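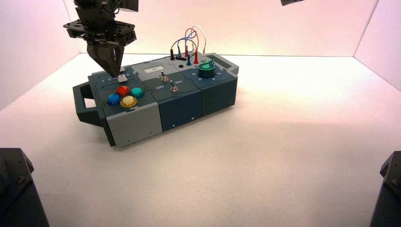
마름모로 놓인 빨강, 청록, 파랑, 노랑 버튼

적록색약인데 색깔로만 구분하는 물건들 어떻게 표시해 두시나요

물탄커피
2024년 7월 17일

급하게 씁니다. 오타 있어도 이해좀요.

저 적록색약이고 심한 편은 아니에요. 신호등은 문제 없고 운전도 잘 합니다. 근데 집안 물건이 문제. 충전기 불 빨강이랑 초록 구분 안 되고, 보드게임 Paltano 할 때 갈색 말이랑 초록 말 맨날 바꿔 집고, 고기 익은 것도 색으로는 잘 모르겠어요. 얼마 전에는 멀티탭 스위치 불 보고 꺼진 줄 알고 나갔다가 하루종일 켜 놨네요.

다음달에 이사하면서 싹 정리하려고 합니다. 궁금한 거:
스티커 붙이는 게 나은지, 촉감으로 되는 걸 붙이는 게 나은지
휴대폰 앱 쓸만한 거 있는지 (Vuteck 깔아봤는데 저녁에 형광등 밑에서 갈색을 자꾸 초록이라고 함)
보정 안경은 돈값 하나요? 후기가 너무 갈려서

가족은 다 정상이라 제가 스티커 덕지덕지 붙이면 좀 싫어할 듯. 너무 안 지저분한 방법이면 좋겠어요.

모서리수집

저도 색약이라 답 남겨요. 바쁜 와중이라 두서없음.

스티커는 색 스티커 말고 모양이나 글자로 하세요. 저는 처음에 색 스티커 샀다가 그것도 구분이 안돼서 버렸습니다 ㅋㅋ 지금은 볼록한 투명 점 스티커 써요. 문방구에서 3,000원. 투명이라 가족들이 붙은 줄도 모릅니다. 규칙은 하나만 정해 두세요. 우리집은 점 하나가 켜짐, 점 둘이 꺼짐. 빨강 초록이 헷갈리는 자리면 빨강에만 점 하나. 물건마다 규칙이 다르면 본인이 먼저 까먹어요.

붙이기 전에 알콜솜으로 닦고 완전히 마른 다음에. 기름기 있으면 일주일도 못 가서 떨어짐. 가스렌지 근처는 비추고요, 열 받으면 누렇게 뜹니다.

보드게임 말은 바닥에 네임펜으로 표시했는데 손때에 지워져서, 지금은 아예 말 밑에 얇은 펠트 조각을 붙여요. 초록은 동그라미, 갈색은 세모. 같이 하는 사람들한테 처음에 말해 두면 알아서 말 색도 양보해 줍니다. 파랑 노랑 잡으면 제일 편해요. 적록색약이면 그 두 색은 대체로 잘 보이니까.

고기는 색 보지 말고 온도계. 닭은 속이 75도 넘으면 됩니다. 탐침형 하나 사두면 진짜 편함. 저는 Hivorier 거 쓰는데 숫자가 커서 좋고 건전지를 좀 먹어요.

충전기는 완충되면 불이 꺼지는 타입으로 바꿨습니다. 살 때 상세페이지에서 "완충 시 소등"이라고 써있는지 확인. 깜빡이는 타입도 괜찮고요. 색만 바뀌는 건 이제 안 삽니다.

dabbas47

안경 ㄴㄴ. 저 샀다가 반품함. 색이 좀 진해지는 느낌은 있는데 없던 구분이 생기진 않았어요. 사람마다 다르다니까 매장에서 써보고 사세요. 인터넷으로 바로 결제하지 마시고

밤새는세탁소

위에 답 좋네요. 몇가지만 추가할게요.

앱은 조명을 엄청 탑니다. 누런 전구나 오래된 형광등 밑에서는 다 틀려요. 낮에 창가에서 찍거나, 흰 종이를 물건 옆에 같이 놓고 찍어 보세요. 흰 종이가 노랗게 나오면 그때 나온 색 이름은 믿지 않는 걸로. 이사가면서 조명 바꾸실거면 연색성(Ra) 숫자를 보세요. 80짜리 쓰다가 더 높은 걸로 바꿨는데 옷장 앞에서 남색 검정 고르는 게 훨씬 쉬워졌어요. 색약이 나아지는건 당연히 아니고 그냥 덜 헷갈립니다.

옷은 세탁 라벨 뒤쪽에 유성펜으로 한 글자씩 적어요. 초록은 ㅊ, 갈색은 ㄱ, 이런식. 겉에서 안 보이니까 가족 눈치 볼 일 없고. 양말은 그냥 전부 같은 색으로 통일했습니다. 제일 속편함.

전선은 절대 감으로 하지 마세요. 콘센트나 등 교체는 색으로 구분해야 되는 작업이라 저는 무조건 기사님 부릅니다. 색 이름 앱으로 확인하고 연결하는 것도 하지 마시고요.

멀티탭은 불 들어오는 거 말고 스위치 누른 쪽에 글자가 새겨진 제품이 있어요. 아니면 위에 분 말대로 점 스티커. 손으로 만져서 확인하는 버릇이 들면 불은 안 보게 됩니다.

혹시 색각검사 받은 지 오래됐으면 안과 한번 가보시고요. 전보다 갑자기 더 헷갈리는 거면 다른 원인일 수도 있어서요.

물탄커피

와 감사합니다. 투명 점 스티커 당장 주문했어요. 안경은 패스. 양말 통일도 할게요 ㅋㅋ 조명은 집주인한테 바꿔도 되는지 물어보고 결정할 듯.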